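Filed under: Course Handouts / Household Waste and Local Services

Week 4: Who pays for the bin?

These notes cover what I meant to say on Monday and some of what I did say. Read them with the Kivcombe figures, which Shona Tuhiwai has put in the shared folder under a name only she could have chosen.

Start with the flat charge. In Homthorpe every household pays the same sum each year, 93 pounds, whether it throws out a teaspoon or a sofa. The sum is simple to collect and simple to resent. A retired couple who compost everything down to the post pay what a family of seven pays, and the couple will write to the paper about it.

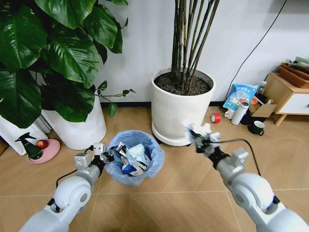
The other choice is to charge by weight or by bag. Economists like this because it gives each extra bag a price. Householders like it until the first bill. Kivcombe tried it for 365 days with 1000 homes. The weight of rubbish collected fell nicely. The weight of rubbish found in lay-bys did the reverse, and the council report gives this half a page near the back, after the maps.

Mỹ Đỗ asked in the seminar whether the fall was real or had just moved. Good question, and the one I'd put in the exam if I were you -- or me. To answer it you need to know what was in the bags as well as how many there were. Kivcombe sorted 192 of them by hand, in May, which can't have been pleasant. Read the Quách paper on this, but skip section two, where he defines "waste" for nine pages. 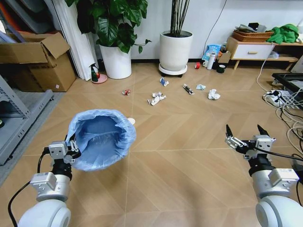 Bag charges have a second trouble: people are very good at filling a bag. Sell them a fixed size and they will stand on the contents. The collector then gets fewer, heavier sacks and a bad back, and the council gets less money for the same rubbish. Small indoor bins make the sums worse. A liner like the light blue one, with plenty of spare plastic hanging over the rim, can go into the big sack half full, so you pay to throw away a bag full of air and bag. Whether anyone tips it out first and keeps the liner is a matter of character. The Grastitach survey did ask, and I don't believe the answers.

For next week: work out what a bag would have to cost in Homthorpe to bring in the same money as the flat charge. State what you assume about behaviour. "People will be sensible" is not an assumption I can mark.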